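Red tags all round at the Herkness key swap

Print this story
E-mail this story

19th November

If you've lived in Herkness for any length of time, you have a drawer of mystery keys. I have one. My sister has two, and she has only been here since January! So when I heard the tool library on Lukerik Street was giving a whole evening over to sorting, labeling and handing back keys, I dumped the lot in a bread bag and went along.

The idea came from Modupe Olatunji, who has run the front desk at the library for years and got tired of people borrowing a shed key and bringing back the wrong one. The library hangs on to keys for garden gates, bike cages, the Obi Hall kitchen, the lockers at the Lekport ferry landing and goodness knows what else. Most of them had been marked with masking tape, and the tape had gone furry and brown. A few had nothing on them at all.

"We had a coffee can full," she told me. "I'd tip it out, try 10 of them in a padlock, and then somebody would want to borrow a ladder and I'd lose my place."

So the tape is going, and plastic key tags are coming in. They're the ordinary kind with a loop and a little metal ring, and you can get a box of 100 without spending much. Red is for anything that belongs to the library. Blue and yellow are for the rest of us, and we were allowed to take a couple home - I took four, sorry, Modupe.

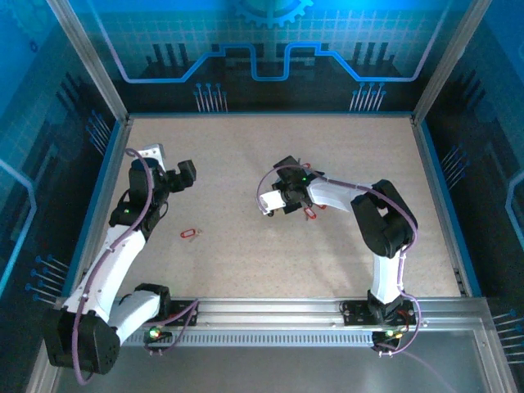 How the colors work

Red means the key goes back on the board behind the desk, every time, and you sign for it. Blue is for house keys that a neighbor holds for you, and yellow is for anything with wheels or a padlock. Please don't put your address on the tag! Put a first name or a nickname on it, and keep a list at home of what opens what. Saturnino Urquijo, who used to cut keys at the hardware store, told us to write in pencil if the tag has a paper slip, as ink fades on a sunny hook and pencil hangs on. He also has strong feelings about squeezing a thick old gate key onto a thin ring. (Use a bigger ring. He said it to me twice.)

He went through my bread bag, too. One was for a suitcase, one was for a piano, and one he held up to the light for a good long while and then gave back to me without a word. The rest I'm still working on.

The library's own list now runs to 1,030 keys, counting spares, and Modupe would like the last of the masking tape gone by January. If you have one of theirs at home, and plenty of us do, drop it at the desk or through the slot in the side door. There's no fine and you won't get a lecture.

Tags are free while the box lasts, limit 2 per household from now on - that may be my fault. Bring your own keys, and bring your reading glasses, because the numbers stamped on those old padlock keys are tiny.

Print this story
E-mail this story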